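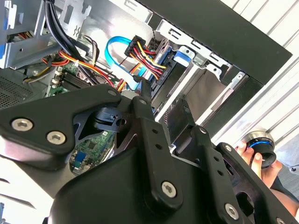
Open desktop tower, seen past black plates and silver hex screws.

Andell Hand Balm No. 7
Unscented, 88 ml tube

Andell Hand Balm No. 7 is a rich, unscented balm for hands that are washed often or exposed to cold air. It is made at the Kerkska works in small batches and is supplied in a recyclable tube with a screw cap. The balm sinks in within a few minutes and leaves a light, dry finish, so that paper, tools and keyboards may be handled soon after use.

The base is shea butter and oat oil, thickened with a plant wax. Glycerine is added to hold moisture in the upper layers of the skin. The recipe contains no perfume, colouring, mineral oil or lanolin. All materials of plant origin are bought through Hollenstein, our supplier for the whole Andell range.

Directions
Apply a small amount to clean, dry hands and work it in well, paying attention to the knuckles and the skin beside the nails. Repeat up to 4 times a day. For very rough skin, apply a thicker layer at night and cover with cotton gloves.
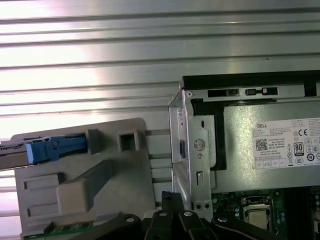

The balm may also be used on elbows and heels. It is not intended for the face, and should be kept away from the eyes. Do not apply to broken skin. Customers with a known allergy to oats or nuts are asked to read the full list of contents before ordering. Should redness occur, stop use and rinse with lukewarm water.

Contents
Water, shea butter, glycerine, oat oil, candelilla wax, cetearyl alcohol, glyceryl stearate, panthenol, tocopherol, xanthan gum, citric acid, phenoxyethanol.

Storage
Keep below 25 degrees and out of direct sunlight. Once opened, use within twelve months. In cold weather the balm may become firm; warm the closed tube in the hands before use.

Sizes and ordering
Item 217: single tube, 88 ml
Item 217-4: box of 4 tubes, 88 ml each

Trade orders are sent from our Calby warehouse. Orders received before noon are packed the same working day. Unopened tubes may be returned within the period stated in our terms of sale, with the seal intact and the delivery note enclosed.

See also: Andell Hand Wash, Andell Foot Cream, Andell Lip Salve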